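Clothing swap outgrows the old feed store in Chisholm

I've been to a lot of swaps in my life, but I have never had to park three streets away for one! Saturday's spring swap at the old feed store on Dana Street brought in 1,801 pieces of clothing, and the line was already past the bakery when I got there at nine (with two bags and no coffee, my mistake).

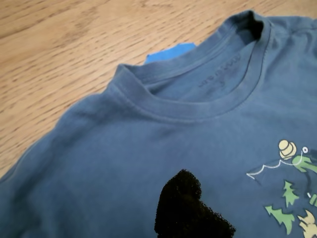 Last year the whole thing fit in the back room with 300 pieces, mostly kids' coats. This time the folks from Jovell, the secondhand shop that runs it, opened up the loading area too, and they still ran out of hangers before lunch. The rules are the same as ever: bring clean stuff, take home as many pieces as you brought, and no socks.

By closing time 900 pieces had found new owners, mine included. I came home with a raincoat and a pair of corduroys that almost fit.

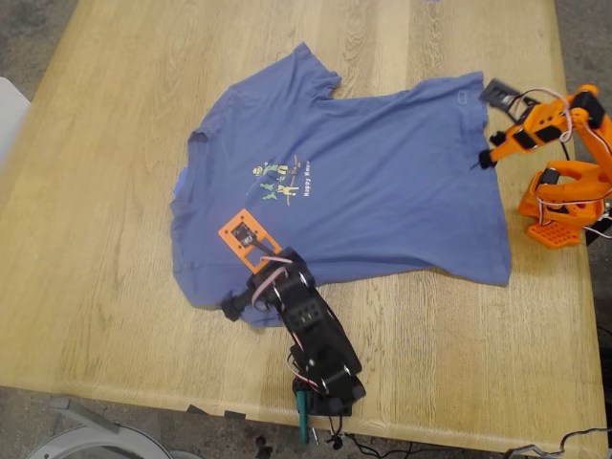

A blue short-sleeved T-shirt laid out on a wooden table.

What's left goes on Jovell's dollar racks through the end of the month. The next swap is planned for fall, and the shop is hoping for 2,000 pieces, so they're asking for spare hangers now. You can drop them off any weekday until five, around the side door.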